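The Second Pair

I was supposed to have the equipment budget done before the holiday, and of course I didn't, so there I was on Christmas Day with a laptop on my knees and a spreadsheet that kept turning red at the bottom.

Engelbert Schwaiger had given me a limit. Engelbert ran Belmont out of an office above a tire shop, and he gave limits the way other people give fruitcake, with both hands and no way to refuse. I could have one pair of grippers, spare pads, and whatever shipping cost. Severin Gruber wanted two pairs. Severin was my entire packing floor and most of my patience, and he'd been after a second pair since March.

"Ask Trummer for a quote on four," he'd told me. "Four's a normal number. You're going to end up buying four anyway."

So I had asked. Trummer wanted $1348 for the four, plus $145 for a box of pads, and if we ordered 50 pads at once they'd throw in the long screws. I didn't know what the long screws were for. I typed them into the sheet as a line of their own with a zero next to it, just so something in there would look cheerful.

Prillico was cheaper, but Prillico wouldn't say when anything would ship, and I'd been burned by that before (the label printer, don't get me started). Then there was Plulley, which was our own name for the mixed-box job, the one that was supposed to pay for all this. Fruit and sweets in one box, soft things next to hard things, packed for people who send that kind of present. Engelbert loved Plulley. He just didn't love what it cost to pick up a tomato.

My phone buzzed a little after lunch. It was Severin, no hello, no merry anything, only a picture.
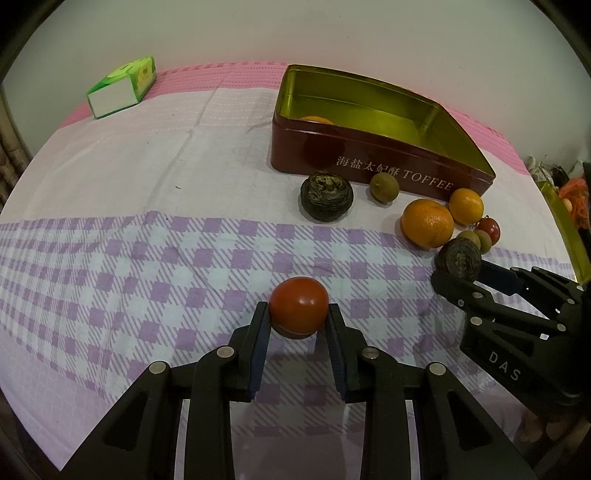
Tomato in one, the other one touching a tea cake. Put THAT in your spreadsheet.

I called him right away.

"Is that a bedspread?" I said.

"It's a surface."

"It's lavender gingham, Severin."

"Look at the tomato!"

I looked at the tomato. It was round and shiny between those two blue pads, and I thought about the padded tips I'd cut from the order on Monday to save money, and I felt a little sick. Then I looked at the toffee tin with the orange in it, and I started laughing, and I could hear him trying not to.

"If you buy one pair," he said, "I've got one pair. When a pad goes, I'm sitting on my hands until the mail comes. You know how Engelbert feels about me sitting on my hands."

I did know. I'd heard about it in two meetings and a parking lot.

I put him on speaker and pulled the sheet back up. I took out the new stools and the second scale. I took out the sign for the door, which I had wanted, and I moved the pads to their own line so Engelbert could get mad at them separately. The number at the bottom was still red, but it was a smaller red.

"Are you doing it?" Severin asked.

"I'm doing math."

"That's what you say when you're doing it."

I saved the file as Belmont equipment, December 25, 2024, and wrote Engelbert a two-line email. Then I attached Severin's picture and hit send before I could put the stools back in.

He answered in ten minutes. He wanted to know what was in the tin.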